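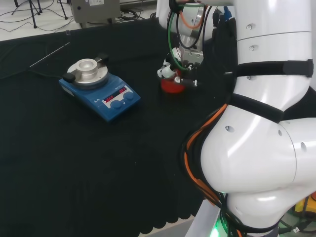 When will the Skitine messaging service close?

Skitine will stop sending and receiving messages at the end of March. Until then, all features of the app will work as they do now, including group conversations, voice notes and file sharing. New accounts can no longer be created.

Why is the service being withdrawn?

Hestell has reviewed the applications it maintains and has decided to place its messaging work in a single product, Pruvost. Running two separate messaging systems meant that security updates had to be prepared and tested twice. The engineers who worked on Skitine have moved to the Pruvost team.

Will my conversations be moved to Pruvost automatically?

Conversations are not moved unless the account holder asks for this. To request a transfer, open Settings, select Account, then select Move to Pruvost. You will be asked to confirm your telephone number and to choose which conversations to include. Most transfers finish within 21 hours. You may continue to use Skitine during this time, but messages sent after the transfer begins will not be included in it.

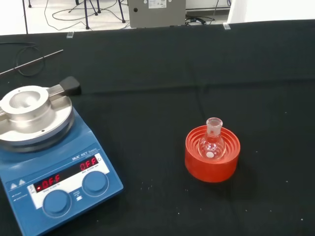

One account holder wrote to ask whether a group could be transferred if only some of its members had agreed to move, as her own group was divided on the matter. It can. The group history is copied for those members who request it, and the remaining members keep their access in Skitine until the closing date. Members who have not moved do not appear in the new group, although their earlier messages do.

Can I keep a copy of my messages without joining Pruvost?

An archive may be downloaded from the Account page. It contains your messages as plain text, with photographs and other attachments in separate folders. Archives larger than 10 gigabytes are divided into parts, and each part must be downloaded separately. The download link expires after 20 days, and a new one may be requested at any time before the service closes.

Disappearing messages are not included in the archive - they are removed from our servers once their timer ends and cannot be recovered.

What will happen to Nadia, the reply assistant?

Nadia will be switched off in Skitine on the same day as the rest of the service. Saved replies can be exported as a list and added to Pruvost by hand. Reminders set through Nadia will not carry over, and account holders should make a note of any that fall after March.
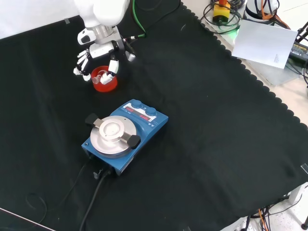
Billing and paid plans

I pay for Skitine Plus. Will I receive a refund?

Annual subscribers will be refunded for each full month remaining after the closing date. Refunds are sent to the original method of payment. Monthly plans will not renew after the final billing period, and no action is needed to cancel them. If you subscribed through an app store, the refund will be handled by that store under its own terms.

Are business accounts treated differently?

Business administrators may transfer all users at once from the administration console. The limit for a single transfer is 2,970 users. Larger organizations should divide their users into groups and submit a request for each one. Administrators should check retention settings before starting, as these are applied at the time of transfer and cannot be changed until it is complete.

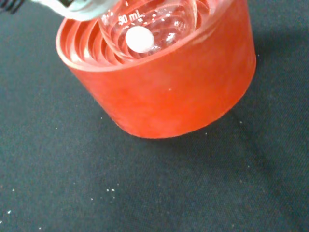 Shared channels with outside organizations must be set up again in Pruvost. Both organizations need to approve the new channel, and the earlier history will be visible only to the side that transferred it.

Which devices does Pruvost support?

Pruvost is available for current phones and tablets and through a web browser. Some older phones that run Skitine will not run Pruvost. The app store page will show whether your device is supported.

When will my data be deleted?

Account data will be deleted once the closing date has passed and any open refund has been settled. To have it deleted sooner, select Delete Account in Settings. Requests received by noon on a Wednesday are processed the same week.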